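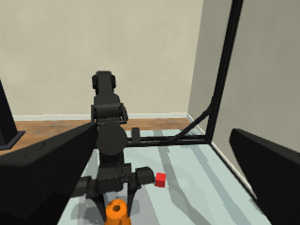 How long does a bag of coffee stay fresh once you open it? Two weeks, if you roll the top down and keep it away from the stove.

Pause here. Someone will ask about the freezer. Say it works for sealed bags only, and move on to storage at the shop.

Next point is grinding. At Fenesero we ground the same Rojanasak beans two ways, fine and coarse, and brewed both for four minutes. The fine one was bitter. Pass the cups now – don't wait for the end.

Water: we use 1000 grams for the big pot. Tap is okay in most towns. Skip the part on minerals if we started late.

Price slide. The January order was 136 bags. Shipping went up, the beans didn't. Mention that Stendomano still sells the small size.

Last: clean the grinder. Brush, wipe, done. Then questions.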